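Support request: Divora 3-bay desk file organiser, books won't stand in it
Product: Divora file organiser, black plastic, three compartments
Bought from: Rolholm online shop
Opened: April 24, 2019
Status: Resolved, left open for the wording change on the product page

Customer's message

I bought the Divora organiser for the shelf of books and binders we keep at the reading desk at Abdel Hamid. The product page says it suits "files, magazines and books". Files and magazines are fine. Books are a problem. The thicker paperbacks go in at a slant and stick partway, and when I force one down the divider beside it bows out and the next compartment gets too narrow for anything.

The other problem is that the whole thing creeps backward on the table when I push a book in. It ends up against the wall and then it stops, but by then it is crooked.

I would like to know if I have put it together wrong or if it is the wrong size for what we have. If it is the wrong size I would rather swap it than have my money back.

Gifty Issahaku

First reply from support

Hi Gifty,

Thanks for the clear description. A few questions before we send anything out:

1. Are both dividers clipped in at the base as well as at the back? They can feel locked when only the back clip has caught.
2. Is the thick rim at the bottom sitting flat on the table the whole way along?
3. What size are the books that stick? Height and width of the cover in millimetres is enough.

Please don't trim or bend the dividers in the meantime. We can't exchange a unit once it has been cut.

Customer's reply

I took everything out and checked. One divider was only clipped at the back. I pressed it down at the base and it clicked, so that was one fault and it was mine.

The rim sits flat now. Before, there was a pencil stub under one corner.

The biggest of the usual paperbacks is 240 mm tall. I don't have a proper figure for the thickness, I only had a school ruler and the spine is rounded. The car suspension book is the one I would most like to get in there, as it gets used a lot. It is a Chinese edition of a German title.
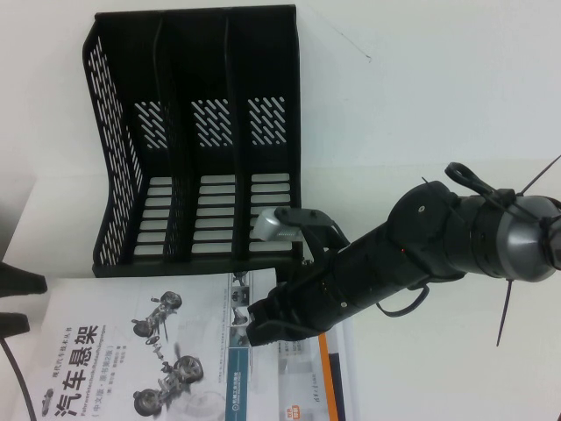
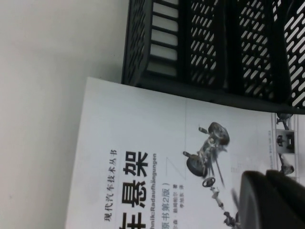

Second reply from support

Hi Gifty,

Thanks, those help. The organiser is the right model and we can see it is the perforated version, so you have the current one.

At 240 mm your books are within the height limit. We think most of the trouble was the loose divider. With the base clip out, the divider leans as soon as a book touches it, and then it pinches both ways.

Please try the following:

1. Empty all compartments and stand the organiser with its back to the wall, touching it.
2. Run a finger along the bottom of each divider. If you can feel a gap, press straight down until it clicks.
3. Wipe under the base rim and stick on the rubber pads from the small bag in the box. If the bag is missing, quote part 864 and we will post a set at no charge.
4. Put the thickest book in the middle compartment, spine out, and lower it in. Sliding it in from the front corner catches the cover on the divider.
5. Fill the two outer compartments with thinner items.

Let us know how you go. If the book still binds after step 4, we will exchange the unit for the Gernham, which has two wide compartments in place of three.

Customer's reply

No bag of pads in my box. Could you please send part 864.

I did the other steps. The suspension book goes into the middle now and comes out again without catching. Two thick ones together will not fit, but I can live with that. I have moved the second one to an outer compartment with a thin folder beside it.

It still creeps a little when I put things back quickly. I expect the pads will sort that out.

Please leave the exchange for now.

Support note (internal, shared with customer on request)

Part 864 posted, standard mail, no charge. Asked the warehouse to check the rest of that carton for missing pad bags. The batch was 3,000 units and we have had no other reports so far.

Product page wording: "books" should say "one thick paperback or several thin ones per compartment". Passed to the web team. Add a line on the base clips to the instruction sheet, as the drawing only shows the back ones.

Customer's reply

Pads arrived and are on. It stays put now. Thank you. You can close my part of this.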